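Baskets for Soft Toys: Keeping Them Clean and in Shape

A woven basket with a handle is an easy home for plush toys. It moves from room to room and can be filled in a minute before supper.
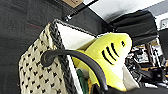
Danica Halás wrote in to ask how often the basket itself needs cleaning, and whether she could just hose it down. Please don't hose it. Woven sides hold water for a long time and can lose their shape. Take the toys out, turn the basket over and tap the bottom, then run the vacuum brush along the rim, where crumbs collect. Every 3 months or so is enough.

If the liner comes out, wash it cold and let it dry flat. If it's sewn in, wipe it with a damp cloth and a drop of dish soap – no more than a drop – and leave the basket open overnight.

Plush toys can go in a zipped pillowcase on the gentle cycle if the care tag allows it. Press the water out with a towel. Don't wring them.

Lift a full basket with one hand under the base. Handles usually come loose where they meet the weave, so check there first. A few stitches of waxed thread will hold a small gap.

Next: storing puzzles with missing lids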